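The Bottle That Kept Slipping
A warehouse picking arm dropped its load for weeks while every log said it was doing fine

By the Automation Desk
Tuesday, June 13, 2023
6 min read

The fault report from the Vodside packing site runs to 18 pages, and the word "drop" doesn't show up until page four. Before that you get "unplanned release," "grasp termination event" and, my favorite, "early place." What happened is that a robot arm let go of plastic bottles over a walkway, and it did so for weeks before anyone wrote it down as a safety problem.

The arm was sold by Stokel, which fits two-finger grippers with soft pads to arms made by other companies. The control software, Stekuden, learns from recordings of people picking things up with hand-held versions of the same gripper. The pitch is simple. You don't program the robot. You show it, over and over, and it works out the rest.

I have heard a lot of pitches like this. Some of them were even good. But in this case the acceptance test was 200 picks at a clean bench, one bottle at a time, with an engineer standing by to straighten anything that leaned. It passed. The site manager signed, and the arm went onto a line where nothing is straightened by anybody.

The first drops came in the second week of August. A full bottle slid out of the fingers on the way up and rolled under the guard. Staff put it back. Then it happened again, often enough that people on the late shift began walking the long way to the break room. The software's own log marked nearly all of those picks as successes, and the reason is worth spelling out. Stekuden decided a grasp had worked when the fingers stopped closing before they met. Something was between them, so the job was done. Whether that something was still there two seconds later was not checked.

Stokel's first answer was that the bottles were to blame. They were glossy, the company said, and narrower at the middle than the test stock. Both things were true. It's also true that shiny bottles with a waist are sold in every supermarket in the country, and a gripper meant for consumer goods ought to have met one before it got to a customer.
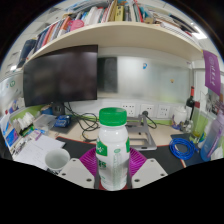
The second answer was more data. Stokel went back to its hand-held grippers and recorded another 1760 picks, this time with bottles and other everyday goods. The idea is that variety teaches the robot to cope. Maybe so. A person holding the tool, though, feels a bottle start to go and squeezes harder without thinking about it. The recording keeps the picture and the movement of the hand. It doesn't keep the feeling. You can collect that kind of lesson all year and still be missing the part that mattered at Vodside.

Hamdan, the inspection firm brought in after a bottle hit a worker on the shoulder, said much the same in drier language. Its report asks for a sensor that can tell when a load is slipping, a net under the path of the arm, and a stop that triggers on a lost object. The first of these is still being discussed. The net went up in an afternoon and cost less than the inspectors' lunch, as far as I can tell from the invoices.

Stokel now says the retrained system has done 100 picks in a row at the site without a drop. I asked whether those were counted by a person or by the same log that missed the earlier ones. I was told the log had been improved — the question of who was watching went unanswered.

The worker is fine, apart from a bruise and some strong opinions. The arm is back on the line at reduced speed. The walkway is still where it was, directly under the arm, and the late shift still goes the long way.

Comments (3)

palletjack
We had the same "fingers didn't close so it must be holding something" logic on our old line. It once carried a folded flap of cardboard to the packing table and called it a jar.

Renata_K
Why is there a walkway under a moving arm in the first place? The article gets to this in the last paragraph and I think it should have been the first.

torque_and_tea
Bit harsh on learning from demonstration. Slip sensing exists, it just costs money, and customers always cross it off the quote. Blame the buyer too.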